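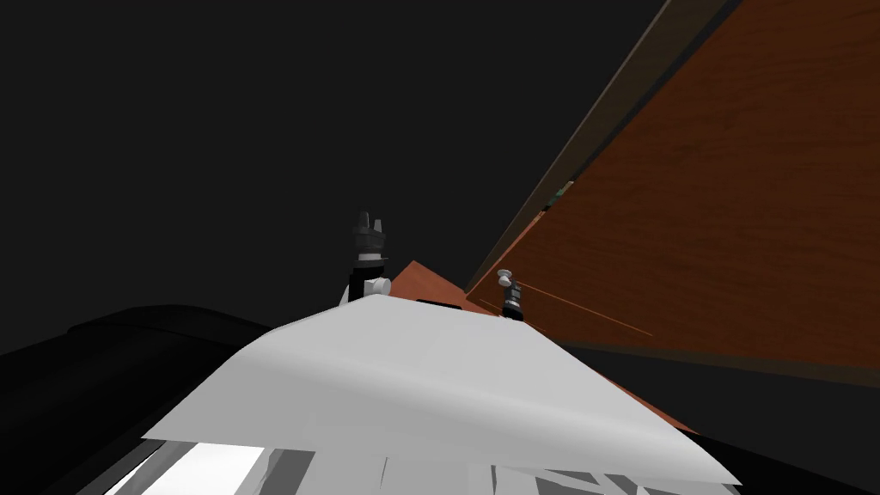 Ticket: Zisska sim, wrist view drops the workpiece during approach
Opened by: Khadija Ghoneim
Opened: November 7, 2019
Component: Skirnico planner, camera bridge
Status: open, workaround in place

Summary
In the two-arm wood panel task, the planner stops with "target lost" partway through the approach. Same build, same seed, same result every time. The Firkmont scene without the second arm runs to the end.

Setup
Skirnico nightly, stock controller gains, camera bridge publishing every 400 ms. Planner timeout is 2,000 ms. Both arms are loaded, and the panel is tilted steeply at the start.

Log

1. Reran with seed 123. Failed at the same step. Joint states look normal, no limit warnings.

2. Checked whether the near arm was hiding the target. In the close view the white arm segment takes up a lot of the lower part of the image and the small upright parts sit right behind its ridge. Moved the elbow out with a null-space offset. The planner got further but still lost the target.

3. Dumped the raw images from the gripper camera. The ones I kept from the failing section have both fingers, open, and plain background between them. No panel, no parts. The detector returns nothing on these, and it should.

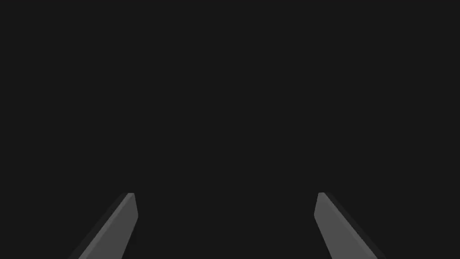
So I stopped looking at the detector and went to the transforms. The bridge stamps each image when it is published and ignores the render time. With the arm moving, the planner pairs an image with a wrist pose 700 ms newer and aims the next view from there.

4. Patched the bridge locally to pass the render time through. Seed 123 now completes. Two other seeds still fail – both with the panel at its steepest angle.

5. Asked Alaoui support if the stamp was changed on purpose in their last bridge release. No reply yet.

Workaround
Set the bridge to use render time and slow the approach to half speed. Leave the elbow offset on.

Still to do
Log the commanded and measured wrist pose side by side for the two bad seeds. If they agree, the remaining problem is in view selection and I will open a separate ticket for it. The bridge patch needs a review before the December release.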